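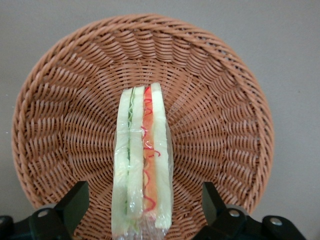

Warum federt der Schwingboden hinten links weicher als im Rest der Fläche?
Die Federn unter den Platten an dieser Ecke sind kürzer geworden, am stärksten dort, wo die Tumbling-Diagonale endet.

Drucken | E-Mail

Werkstattbuch, Juni, Boden 1203 (Cheerleading Ruvalari)

Platten der hinteren Reihe hochgenommen, mit Hnat Shevchuk. 26 Federn getauscht, alte Serie raus, Dusex rein. Zwei Kappen gerissen, Ersatz liegt noch in Zuncombe. Klettband an den Stößen geht noch, an der Mittelnaht franst es aus.

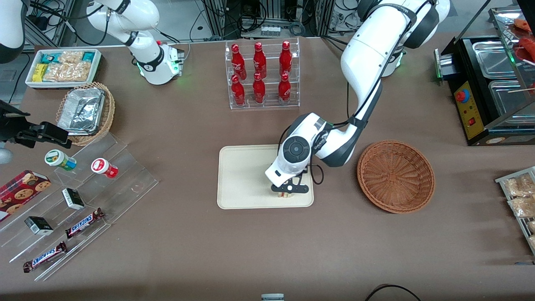
Danach Belastung mit 200 kg auf der Eckplatte, Einsenkung jetzt wie in der Mitte. Die Nachbarplatte steht an der Kante leicht hoch, Unterlage fehlt. Stelmakh meint, das setzt sich nach dem ersten Training. Ich würde trotzdem unterlegen, die Mädchen landen dort aus dem Flickflack.

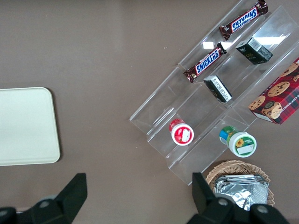 Unterlegscheiben und Kappen für den Boden sind wieder durcheinander, die Suche hat länger gedauert als der Tausch. Vorschlag: ein klarer Acrylständer mit Stufen und schrägen Trennwänden wie der mit den verpackten Snacks, je Rinne eine Stärke. Dann sieht man von der Seite, was fehlt. Tymofii fragt bei Stasiv nach einem Preis.

Offen: Mittelnaht neu kletten, Kappen abholen, Eckplatte nach dem nächsten Training noch mal messen.

Drucken | E-Mail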